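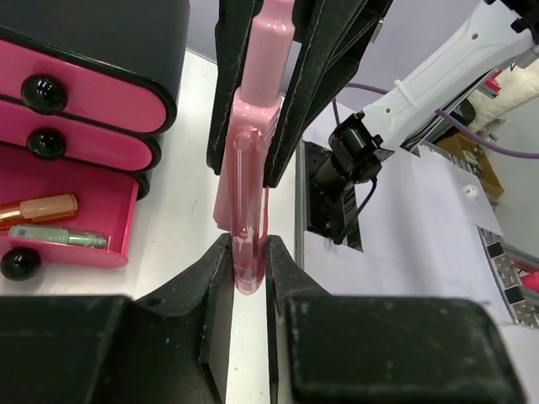 Stiken tinted balm – change to the refill policy

Filed under: Beauty Forum > Lips > Product Talk
Print this page | E-mail this thread

daltbridge_moderator
Members are advised that the Stiken tinted balm is no longer sold with a refill at the Daltbridge counter. The balm and the refill must now be bought separately. Please keep replies to the balm and its price.

Ferenc Vörös
I wish to record my disappointment. I have bought this balm for more than 13 years, and the refill was the chief reason for choosing it over Sernia. The shade range was never generous and the finish is rather flat by midday.

geddes_reader
I must disagree with the previous member regarding the finish. On my lips it remains even until the evening, provided that it is applied in two thin coats. The Sernia balm has a stronger scent and gathers at the corners of the mouth.

Ferenc Vörös
Two coats were applied in my case also. I accept that results will differ between members. My objection to the price stands.

plumshade60
May I ask whether the separate refill fits the older case? Mine was bought in September and the counter staff were unable to say.

daltbridge_moderator
The counter has confirmed that it fits both the old and the new case. Members with the older case should press the refill down firmly until it clicks.

geddes_reader
Thank you – that is helpful. I would still ask that the berry shade be brought back, as the present rose is too cool for many complexions.

Ferenc Vörös
On the berry shade we are in full agreement.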